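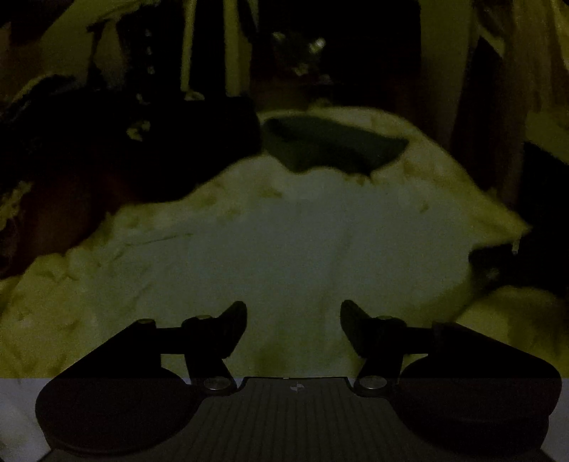 Anyone who has made beds for a living will tell you the duvet is the easy part, one of the other visitors remarked before the April open day at Waltwood had even started, and I should have listened more closely, as it was the most useful thing I heard until lunch.

I went for the bedding. Waltwood is a small bedding show that sets up in an old hotel outside Jundden, and the idea is that you walk through furnished bedrooms where exhibitors have dressed the beds, instead of past a row of booths. Admission was 7 dollars, parking included. I have been to enough of these to know that "experience it at home" usually means a salesperson standing between you and the door.

The first few rooms belonged to Stallutico, which sells duvets, covers and a folding method. Yes, a method. It comes on a laminated card. You turn the cover inside out, lay the duvet on top, roll the two together from the foot and then unroll the whole thing the other way. I have seen this done under other names for years and it does work, if you have a clear bed and long arms. The demonstrator got through it quickly on a twin. When somebody asked to see it on a king, we were told the king was "for later." I came back later. It was still for later.

What bothered me more was the light. The rooms were kept dim, I suppose to make us feel sleepy and generous, and a white duvet in dim yellowish light tells you almost nothing. You can't judge the weave, you can't see whether the stitching runs straight, and every blanket in a heap looks deep and expensive. I ended up doing most of my judging by hand. Grab a corner, squeeze, let go, see how long it takes to fill out again. Two of the Stallutico ones came back nicely. The third, which was the one on the poster, stayed flat where I had squeezed it.

Yeom had the rooms upstairs and I liked them better, with reservations. Their pitch is that you don't need to make the bed at all. Pull everything back in the morning, leave it in a pile to air, and spread it out at night. I have no quarrel with airing a bed. I do wonder why the advice comes with a 63 dollar airing rack, when a chair does the same job and most of us already have one. The blankets themselves were good, plain and heavy enough, with the care label sewn on a side seam where it doesn't scratch your neck.

The talk at 4 was on washing. It was the best part of the visit and the worst attended. The speaker said to check the size of the machine before buying the size of the duvet, and to stop the dryer a couple of times and shake out the clumps by hand. She would not be drawn on how often. A man near the back pushed her on it and got the answer "when it needs it" — fair enough, though I'd hoped for something I could write on the calendar.

Prices: the duvet I would have bought was 200 dollars, cover not included, and the show discount turned out to be free shipping. I left with the laminated card.

If you go next year, bring a flashlight, skip the ground floor until the crowd thins out, and ask to see the king.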